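**Soft-object gripping: stock fingers or the Malside fin set?**

**tapwrench_ok**

Okay, I need opinions before I spend money. I've got a two-arm setup on Cenoler controllers, both arms still wearing the black fingers they came with, and I've been running pick and place with squishy stuff. Blocks and cups were easy. Plush is a whole other animal (sorry).

I ran 60 picks of a stuffed toy off a raised shelf over the weekend and lost 37 of them — dropped, twisted, or shoved over the side. I'm looking at the Malside fin set, which wants 200 bucks per arm. Is it the fingers or is it me?

**quillback**

Could be you! What's your closing force, and are you coming in from the side or the top? Also post a wrist cam shot from whichever arm is waiting. Everybody posts the view from the arm doing the work and it's all finger, no toy.

**tapwrench_ok**

Side approach, force at 30 percent. This is the left arm's wrist cam while the right one has the toy on the shelf. Left fingers are open at the bottom.

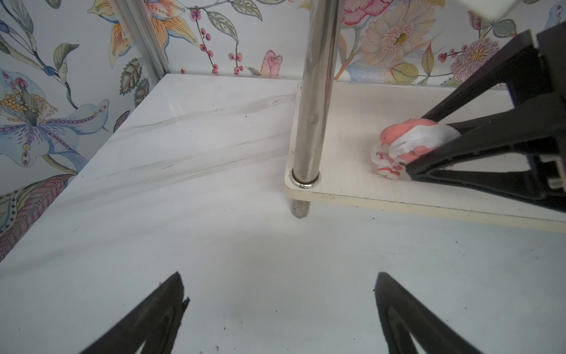
### Replies, page 2

**quillback**

Oh that's useful. You've got one finger angling down from above and the other pushing up against the bottom of the toy, so your V is pretty much vertical. On something that soft I'd roll the wrist 90 degrees and pinch it across the sides. Your lower finger has to get between the toy and the shelf board every time, and I bet that's where a bunch of your shoves come from.

**Dunmore_Servo**

Disagree with quill. Rolling the wrist works until the toy lands sideways, and then you're back where you started. I'd buy the fins. I put a set on my Rutherford arm in April and quit thinking about grip angle completely. They wrap, the toy squishes, done.

**quillback**

They wrap great and then they won't let go of fleece lol. I sold mine. Placement got so sloppy that I was spending more time on the release than I ever did on the grab.

**Dunmore_Servo**

That's a slow-open problem. Open faster.

**quillback**

Tried it. The toy ended up on the floor.

**hexkey_bandit**

Can I be the camera guy for a second? That big flowered wallpaper is gorgeous, but the toy is pinkish-coral and white and half those blossoms are pink and peach on white. If you're segmenting by color at all you're going to have a bad time. I'd hang a plain gray sheet behind the table and rerun before changing any hardware. The shiny pole by the shelf would bug me too, at least if you're using depth. My Stunlow camera hates chrome.

**tapwrench_ok**

No color segmentation, I'm driving both arms by hand with the leader rig. But I do want to train on this later, so noted on the pole. The wallpaper stays, I'm told.

**hexkey_bandit**

Ah, teleop. Then ignore me for now and listen to quill.

**Dunmore_Servo**

Or listen to me and buy the fins!

**tapwrench_ok**

Going to do the free thing first. Wrist rolled, same toy, force dropped a little, another 60 picks. If I'm still losing more than 30 I'll order one fin set for the right arm only and run them head to head. Should have numbers Thursday.

**quillback**

Log the drops and the shoves separately this time, please. They've got different causes and we can't tell much from one big number.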